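Böden in Holzoptik richtig wischen
Vinyl, Laminat und beschichteter Kork vertragen weniger Wasser, als viele denken.
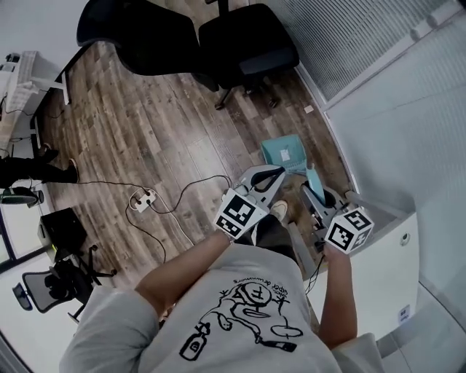
Vor dem Wischen immer erst saugen, und zwar mit der Bürstendüse. Sandkörner unter dem Mopp machen feine Kratzer, die man später im Gegenlicht sieht. Bei Laminat den Bezug so gut auswringen, dass er nicht mehr tropft. Der Boden sollte nach etwa 3 Minuten trocken sein. Bleibt Wasser stehen, quellen die Kanten auf, und das geht nicht mehr zurück.

Als Reiniger reicht ein Spritzer neutrales Mittel auf 6 Liter lauwarmes Wasser. Wir nehmen seit Jahren den Bodenreiniger von Kelleck, andere gehen genauso. Schmierseife und Wachs bleiben weg – sie legen einen Film auf die Oberfläche, auf dem jeder Fußabdruck steht. Ist der Film schon da, zweimal mit klarem Wasser nachwischen und das Wasser dazwischen wechseln.

Schwarze Striche von Schuhsohlen gehen mit einem weißen Radiergummi weg. Bei Kaugummi hilft ein Kühlakku, danach mit einem Plastikspachtel flach abheben. Dampfreiniger nur verwenden, wenn der Hersteller sie ausdrücklich erlaubt.

Filzgleiter unter den Stühlen alle sechs Monate prüfen, im Februar nach dem Streusplitt lieber einmal öfter. Die geschraubten von Prata halten länger als die geklebten.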